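Doten shoe rack and the Flarkitz hand kit: a long review from the practice corner

I said I'd write up the Doten once it had survived a proper stretch in our robot corner, and it has, so grab a tea because this goes on a bit. It's a review of a shoe rack, yes, but really it's a review of a shoe rack as a piece of robot kit, which I doubt is what Doten had in mind when they packed it with a little bag of screws and a hex key too small for my thumb.

Our humanoid's job is tidying slippers. Pick one up, put it down straight, put its partner next to it, go again. For a long time we had it doing this on an old bench, and the bench was hopeless – it wobbled, and every time the arm leaned on it the whole lot crept off towards the wall. So, new rack!

Putting it together

I did it on my own on a Tuesday evening and it wasn't bad at all. Black metal frame, pale wood shelves, screws in from the top. Do them all up loosely first, then go round again properly. I didn't the first time and had to take 2 boards back out. The finish is nice, quite warm and honey-coloured, and the fingers slide over it without catching. My one grumble is that the screw heads sit where you can see them, and if you're tuning a camera you may find it gets interested in them. A dab of matt paint sorts that.

Setting up the hands

The Flarkitz kit is the bit I was really keen on. You get finger pads, a set of wrist brackets and a bag of cable ties (buy more cable ties). Fitting took me most of an afternoon, mainly down to the wrist wiring, which has to have enough slack to let the joint turn all the way but not so much that it flaps about and hooks itself on a shelf. Mine is on its third go. Then you set the grip force, and the starting figure in the booklet is 725, in whatever units Flarkitz use, they never say. Far too strong for foam! I came down 10 at a time until the slippers stopped folding in half.

After that it's practice runs, left hand and right hand, with different slippers on different shelves.

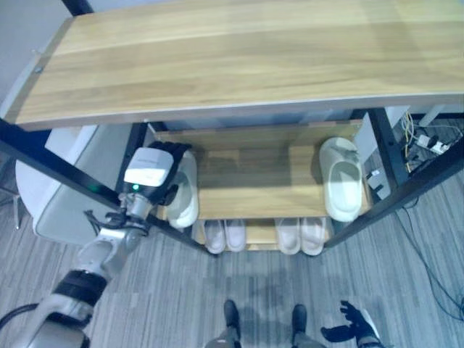 The left hand on a white slipper, and the right one with its fingers on the beige pair:
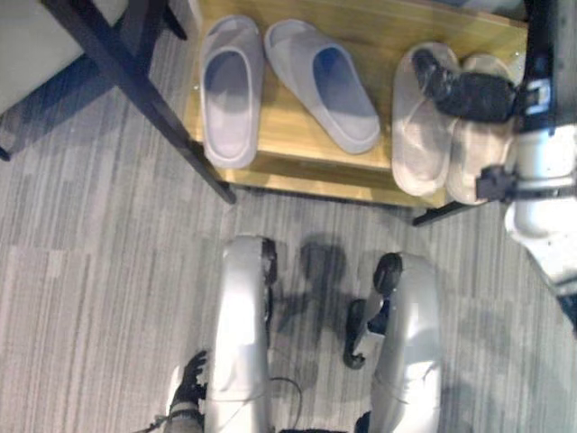 How it copes with different slippers

Foam slides are the easy ones, as long as the grip is turned down. Fluffy ones are harder work as the pads get covered in fuzz, and once they're covered they lose their bite and you start blaming the software. I wasted a whole morning doing that. Wipe the pads with a barely damp cloth every 3 runs and leave them to dry with the fingers open. The Flarkitz booklet says to use their own cleaning spray but I've stuck with the cloth and had no trouble.

The bottom shelf is a pain. There's not much room between it and the one over it, so the knuckles go in at a mean angle and you really want to slow the arm down. I scuffed a housing before I learned that. If your robot only works at one height, do yourself a favour and stick to the upper shelves.

Looking after it all

The rack needs next to nothing. I nip up the screws once a week, and I've stuck a bit of tape on the carpet by each foot so I can tell if it's been shoved. Do check this before you blame the calibration, a rack that's shifted by a finger's width will have you chasing your tail. Thin striped carpet like ours gives the feet decent grip, by the way, though I do wish it were plainer.

The hands want more care. Look over the wrist wires for rubbing, check the bracket bolts, and give each finger a gentle wiggle by hand with the power off. One of mine had gone slack by October and it was only a loose grub screw, so two minutes with a small driver and it was back to normal. Cables on the floor are my weak spot. I keep meaning to get them into trunking.

What about the Gararow?

A few of you asked. I borrowed the Gararow hand kit before buying this one and it's lovely to use, softer pads and a much better booklet, but the brackets only come in one size and they fouled on our wrists. If they fit yours I'd seriously consider it. I got my Flarkitz set from Ramanauskas, who were quick and put in spare pads without my asking, which was kind.

Scores

Doten rack: very happy with it, would buy again, and I might get a second for actual shoes.

Flarkitz kit: good hardware, stingy on cable ties, and somebody please rewrite the page about grip force. I'd still pick it for our robot. Next up I'm trying the thicker pads on the fluffy slippers, so I'll add a note under this when they've had a few weeks' use.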